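Can they do a kitchen yet?

batum_bench wrote:
We run 11 arms at the Duvport shop and still wipe the benches by hand. My sister wants to know if she'll get one for the kitchen. I said not for a while.

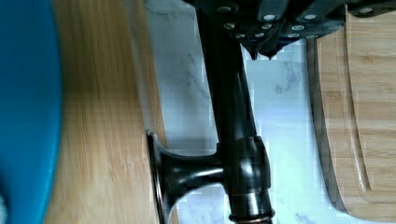 Picking parts from a tray is easy because the tray never moves. A kitchen has everything at odd angles, and the worktop is no help either. Look at the groove in that chopping board, or the grey veins in the marble. A cloth follows the groove without you thinking about it. An arm has to be told it's there.

Rantala wrote:
Disagree. Ours at Kultilness opened the same drawer 610 times with 5 misses. Shiny black things gave us more bother than drawers did.

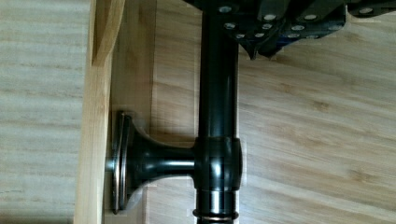
Re: Can they do a kitchen yet?
Tanveer Siddiqui wrote:
Same drawer though, Rantala. Move it 20 mm and try again. Opening it is the short part of the job anyway, 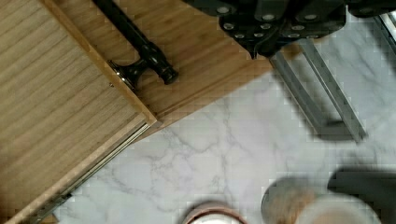 and then you've got to find the spoon, put it back and shut the thing without trapping a tea towel.

Rantala wrote:
We did move it. It was slower – that's all. I'd take slow if it did the washing-up overnight.
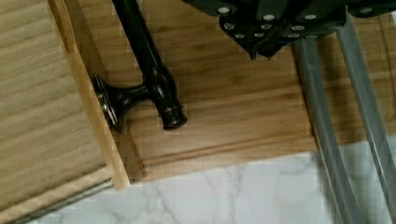
Last edited by Rantala in January, 21:40

batum_bench wrote:
Slow is fine until it drops a glass. Did you try any glasses?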